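Fitting and waxing your Jenier drawer unit
By Hortensia Farías - August

Section 2: Runners and finish

This is my favourite part of the whole build! Once the runners are in, a box of boards starts to feel like furniture. Give yourself an evening and clear a flat surface.

1. Take the drawer right out and brush any sawdust from the corners. Lay the side panels grain up and rub them down lightly, always along the grain.
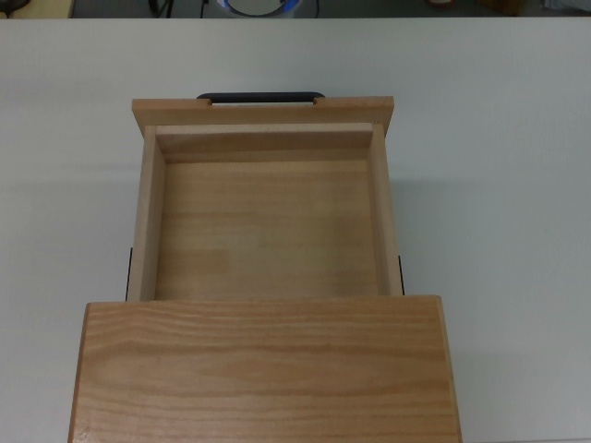
2. Wipe on a thin coat of Astex wax with a soft rag and leave it for 12 hours. Thin really does mean thin - a teaspoonful goes a surprisingly long way.

3. Fix the runners with the short screws from the bag marked 146. Start every screw by hand before you tighten any of them.
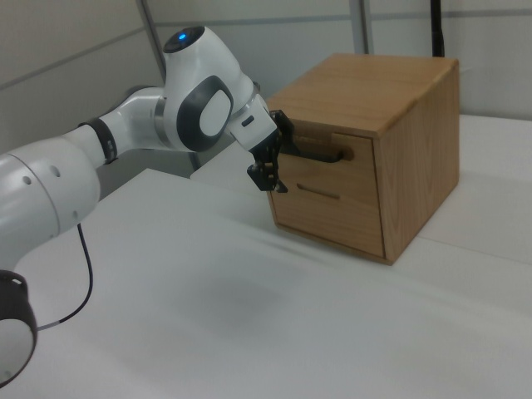 Horacio Ibarra wrote in to say that he rubs a little candle wax on each screw first, and that they go into hard wood far more sweetly.

CAUTION: Keep wax off the runners. It gathers dust and they will drag.

4. Slide the drawer home gently. If it sticks, loosen the front screws by half a turn and try again. 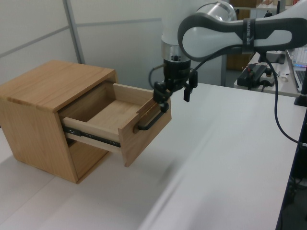 A millimetre makes a huge difference, so go slowly and enjoy the fiddling.

5. Buff with a clean cloth until your hand glides over the top.
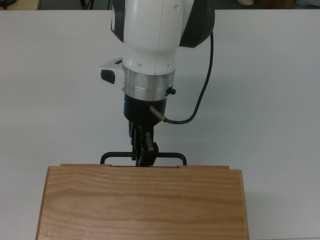 6. Wait a day before you fill the drawer.

Related guides
Choosing a Wike handle
Mending a split panel
Bimidia shelf brackets

Contact us | Back to top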